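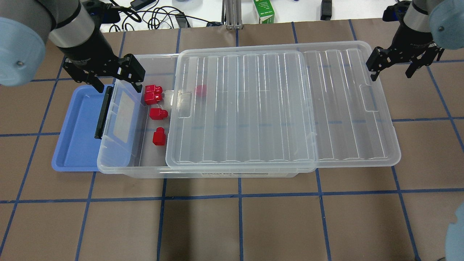
Clear bins for kids' blocks: lid on or lid off?
Posted in Storage and Sorting

dingate_mom
We have some 200 blocks spread over too many containers and I want to move everything into clear bins. My question is about lids. Do you keep them on? Mine end up on the floor by lunch.

Brinton22
Lids on. Dust gets into everything otherwise, and you can't stack open bins. Get the kind with ridges on top. They're easier to grip with small hands.

hnolte
I disagree about the ridges. They're a pain to wipe down and a label won't stick to them. I put the label on the front of the bin, low down, and leave the lid plain.

Brinton22
Front label is fine until you put the bin on a low shelf. Then you're bending over to read it.

kirkano_k
We sort by color, so no labels at all. Red in one bin, blue in the next. With clear plastic you can see the color through the side.

dingate_mom
Does sorting by color last? My two would mix them in a day.

kirkano_k
It lasted until November last year. Then my sister's kids visited.

Beca L
Sort by shape if they build a lot. Mine never ask for a red one, they ask for one with a knob on it.

hnolte
Agree with Beca. Also put a tray next to the bin for the pieces in use. Ours is shallow and slides under the shelf.

dingate_mom
OK, going with lids on, front labels and a tray. I'll try shape first and see how the week goes.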